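April 26, 2025. Coding of division speeches, second pass.

Sheila and I re-coded the February committee transcripts for party-line versus constituency appeals. 178 speeches in the set, 17 still disputed. Most of the disputes are members citing foreign policy to a local audience – the codebook has no rule for that. Kelly wants a third category. I would keep two and add a flag. 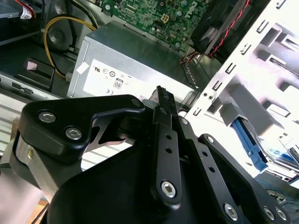
Agreement on the flagged speeches is poor, so the flag needs a tighter definition before Shobha runs the next batch. Draft wording is in the Kesar folder. Four speeches were duplicates from the Hansard scrape, now removed and logged.

To do: re-check speaker labels, ask Ladi for the riding list.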